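Cropping wrist camera images before they reach your policy
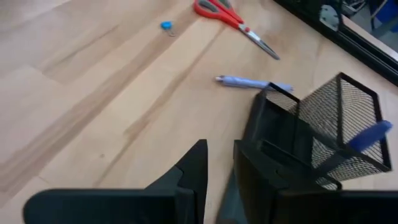
Cropper is the little preprocessing tool I wrote for our desk-tidying setup, and it has become my favorite part of the whole stack! It sits between the camera driver and the policy, cuts each image down to the part that matters, and hands over something much smaller to learn from. For a tidy-the-desk job you care about the stretch of wood where the scissors, the pushpin and a pen lie, plus the mesh holder with another pen in it, and you need enough of the finger tips to judge distance. The clutter past the far edge of the table, up in the right corner, can go. Everything below assumes you already have Tenix running and publishing images.

What you need
- Tenix with the wrist stream turned on
- Cropper, in the same environment
- One recorded episode to test on (mine has 301 images)

Step 1. Pull one still image
Run the grab command on your episode and pick an image from the middle. The first few are usually taken from too high up, so a crop that suits them will be far too wide later on.

Step 2. Draw the keep region
Open the still in the Cropper window and drag a box. Start generous! I lost an afternoon to a box that hugged the objects so closely that the policy had no view of the finger tips, and it kept closing on air. Leave both tips inside, even if it feels like wasted space.

Step 3. Add padding
Set pad to 20. That is in pixels on the full-size image, before any resizing (I mixed this up at first and got a very odd border).

Step 4. Check the small stuff
Now look at the resized output and find your smallest object. For me that's the pushpin. If its blue head has turned into a smudge, raise the output size one notch and look again. Thin black mesh is the other thing to watch, as it can break up into flickering dots when you shrink it. Switching the resize mode from nearest to area fixed that for me, and the difference is lovely to see side by side.

Step 5. Replay the episode
Run the replay with the crop overlay on and watch it all the way through. Mine went wrong at image 21, where the wrist turned and the holder slid halfway out of the box. Widening the right side took care of it.

Step 6. Lock it
Save the settings file and copy it next to your training config. Use the same file for training and for live runs. If you change the crop, retrain, even if the change looks tiny.

Known problem: Cropper 2 ignores the pad value if you load a settings file made with the older version. Open it, save it again, and it reads fine.

I'm trying the same steps on the Berside bench next, where the camera sits at a steeper angle, and I'll add those settings to this page once the replay looks clean.

Last updated 8/4/24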